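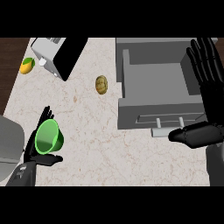
How films make you jump

A film is a set of still pictures shown very quickly, one after another. Most cinema films show 24 of them every second. Your brain joins them up and you see movement. The sound is recorded or made separately and added later.

A jump scare is a sudden change in a film that makes the viewer flinch. It has two parts: a quiet part and a loud part.

The quiet part

The music stops or becomes very soft. The camera stays still or moves slowly. There is not much to look at, so you start to search the picture for whatever might be hiding in it. Your muscles tighten a little. In the film Flarkik, a girl looks down a corridor for 18 seconds before anything happens. The only sound is a tap dripping.

The loud part

Something appears, and a loud noise is played at the same moment. This noise is called a stinger. It is often made by violins, drums or a metal object being hit, with several recordings played together. The stinger in Flarkik was built from 11 recordings. One of them is a baking tray dropped on a stone floor.

What your body does

A sudden loud noise sets off the startle reflex. A reflex is a movement your body makes without waiting for you to decide. Your eyes blink, your shoulders go up and your heart beats faster. Babies have this reflex too.

Try turning the sound off. The same part of the film will usually seem much less frightening.

False scares

Sometimes the loud part turns out to be harmless, such as a cat jumping off a shelf. This is a false scare. Film-makers often put a real one soon afterwards, when the audience has relaxed.

Age ratings

In the UK, films are given an age rating before they are shown in cinemas. The people who decide look at how frightening a film is and how long the frightening parts last. A film rated U should be suitable for most children aged four and over.

Words to know

Stinger: a short, loud sound added to a film.
Reflex: a movement you do not choose to make.
Editor: the person who puts the pieces of a film in order.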